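Keeping the planner honest: Silvia Beneš on Nurura and its simulated kitchens

August 2026

Silvia Beneš maintains Nurura, the motion planning and control layer that Corkar uses for its kitchen manipulation work. She took it over when it was a set of scripts around an off-the-shelf sampling planner. It now has its own scene format, its own log viewer (called Clusetti, after a misspelt directory name that stuck) and a test suite of 3365 simulated episodes that runs every night.

We began with the test suite, which she regards as the main product. "The planner is replaceable. I have replaced it twice," she said. "The episodes are what tell me whether the replacement behaves."

Each episode is a short manipulation task in a rendered kitchen: pick up a mug, move it past a fixed appliance, set it down. Counter heights, appliance positions and mug shapes vary between episodes. The arm model stays the same. Beneš said that changing the arm as well would make failures very hard to attribute, and that a second arm will get a suite of its own if one is ever needed.

Failures are sorted by the stage that produced them. In the June release, 88 episodes failed. Most of those were perception faults in the wide sense: the pose estimate was acceptable by the usual error measure, but wrong in the one direction that mattered for the grasp. "A mug is nearly symmetric. If you score the pose of the body, the handle contributes very little to the number. Then you ask the gripper to close on the handle and you are 20 degrees out."

The remedy was to score the estimate in the frame of the intended grasp. A handle grasp is now penalised for error about the vertical axis of the mug, and a body grasp is hardly penalised for it at all. The change was small in code and tedious in practice, as 1219 episodes had to be relabelled with the grasp type they were meant to exercise.

Beneš was more guarded about planning. Nurura treats a held object as part of the arm once the fingers have closed, and adds its collision shape to the last link. The difficulty lies in deciding how large that shape should be. If it is padded too generously, the planner finds no path near an oven or under a shelf. If it is padded too little, any slip in the grasp puts the rim through the nearest surface. The present version inflates the shape according to the uncertainty at the moment of grasping, then shrinks it again when a later view confirms the pose.

"People ask why we don't simply replan all the time," she said. "We do replan, at 9 hertz. But replanning from a wrong attachment gives you a fresh wrong path, nine times a second."

Orientation is handled separately. An empty mug may be carried at any tilt, and the planner will use that freedom to shorten a path. A mug marked as full carries an upright constraint, which removes a large part of the search space. The flag is set in the task file, and there is no attempt to infer it from the camera views. Beneš considers that a reasonable division of labour for the time being.

The wrist view and the external view are recorded for every episode and can be stepped through in Clusetti beside the joint torques. She works with both open. The external view gives clearance to the surroundings; the wrist view gives the relation between fingers and object, and she looks at it first when a grasp has been scored as poor. 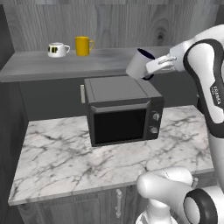
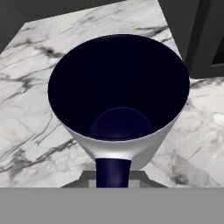

Hayashi, reading a draft of this piece, disagreed on one point, and asked for the disagreement to be included. In Hayashi's opinion the inflated collision shape hides estimator faults that ought to be reported as failures, and a suite that passes with padding should be run a second time without it. The cost would be one more night of computing per release. Beneš replied that she would accept the second run as a report but would not block a release on it, and Hayashi has asked for the unpadded results to be kept with each release in any case.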